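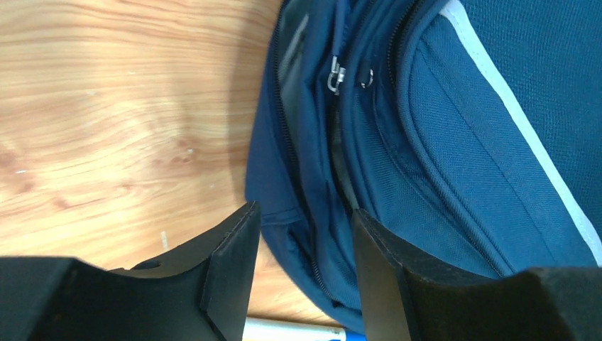

Blue nylon backpack on the table, with the slider and the small ring near the top.

Zipper on my backpack splits open behind the slider – fix or replace?

Posted in Bags, Clothing and Fabric

Flidik

I have a blue backpack, a Troris, that I use for work and for short trips. The long zipper that goes around the side has started to come apart. I pull the slider closed, and a few inches behind it the teeth pop open again. Sometimes it holds for a while if the bag isn't full. If I put my laptop and a lunch container in, it opens up before I get to the bus stop.

One of the other zippers has lost its pull tab and I put a small metal ring on it. That one works fine. The ring has opened up a little on one side and I would like to know if I should worry about it catching on things.

What I have tried so far: rubbing the teeth with a candle, and pulling the slider back to the start and closing it slowly. The candle made it slide easier but it still splits. I don't see any missing teeth. The fabric is in good shape apart from some wrinkles at the bottom, so I would rather keep the bag if I can.

A repair shop near me wants 118 dollars to put in a whole new zipper. That is more than I paid for the bag. Is there something I can do at home? I have basic tools and can sew by hand, but I don't own a machine.

Mimamier

If no teeth are missing, the slider is the first thing I would look at. The slider is what presses the two sides together, and over time it spreads open at the back. Then it runs along the teeth without locking them. Wax won't help with that.

You can often squeeze it back. Use small needle-nose pliers.

Move the slider all the way to the open end of the zipper. Take everything out of the bag so there is no pull on the fabric. Look at the slider from the side. It has a top plate and a bottom plate. Grip the back half on the left side, top plate to bottom plate, and squeeze gently. Do the same on the right. Close the zipper and see if it holds. If not, squeeze a bit more.

Go easy. If you squeeze too hard the slider will jam or crack, and then you need a new one. Two or three light squeezes on each side is normal. Don't squeeze the front half, where the two sides come in separately.

If it works for a week and then splits again, the metal is worn and you should replace the slider. Look on the back of the old one for a number, usually a 5 or an 8 or a 10 on backpacks. That is the size. You also need to match the type, coil or molded teeth, because they don't swap. To get the old one off you unpick a little of the stitching at the end of the zipper, slide it off, slide the new one on, and sew the end closed again. Hand sewing is fine for this. Use heavy polyester thread and go over it several times.

As for the ring, close it with the same pliers. Use two pairs if you have them and twist the ends toward each other sideways. Pulling them apart and pushing them back weakens the ring. If it keeps opening, tie on a loop of thin cord and throw the ring out.

I wouldn't pay 118 for a full zipper on a bag like that.

Rana

just buy a new bag, zippers never come back once they start doing this. I had one that did the same thing and ended up with my stuff all over a parking lot

Flidik

Thanks. The pliers did it, at least for now. It took two tries because I was afraid to press hard the first time. I filled the bag with books and carried it up and down the stairs, and the zipper stayed shut. The slider has a 6 stamped on the back, which isn't one of the sizes you listed – does anyone know if a 5 would fit if I have to replace it later?

Mimamier

Good. A 5 will probably be too tight on those teeth. Take the bag with you to a fabric store and try a slider on the open end before you pay for it. I'd also stop using the candle, as it picks up dirt. Brush the teeth with an old toothbrush and a bit of soapy water now and then, and let it dry before you close it.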